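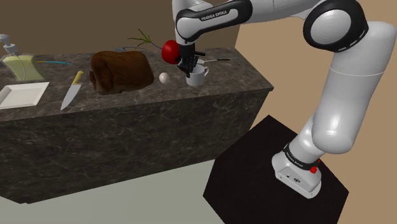

I spent most of May teleoperating a simulated arm in a kitchen, and I got better at it more slowly than I expected. The task is called Skavel and the goal is simple: pick up one food item and set it down on the plate. The arm is a Franka with the standard two-finger gripper. The tomato is the item I like least. It's round and glossy, and when the fingers are right over the mug like that there isn't much room to correct. The plate is at the far end of the counter, so every carry also has to go past the egg, the bread and the knife.

I recorded 337 demos. I drive with a 3D mouse in my left hand and use the keyboard to open and close the gripper. For the first week I moved too fast and then sat still while I worked out the next move. Those pauses end up in the data. The policy I trained on that batch, Joly, learned to stop in midair and stay there.

Huệ Ninh looked at the recordings and told me to do two things. Plan the whole path before touching the mouse, and throw out any demo with a stop longer than 2 seconds. I lost a lot of files that way. The next policy stopped freezing, though it still came in too low over the bread.

I fixed some of that by lifting higher on purpose, even when I didn't need to. It feels wasteful when you're driving. I also began 3 sessions with the arm in odd starting poses, and those demos took me the longest.

Next I want to try the same task on Stustetti, which lets you grab a real arm and guide it by hand. I have a slot in the afternoon and I still need to find out whether it logs gripper force. If it doesn't, I'll stay with the mouse for now.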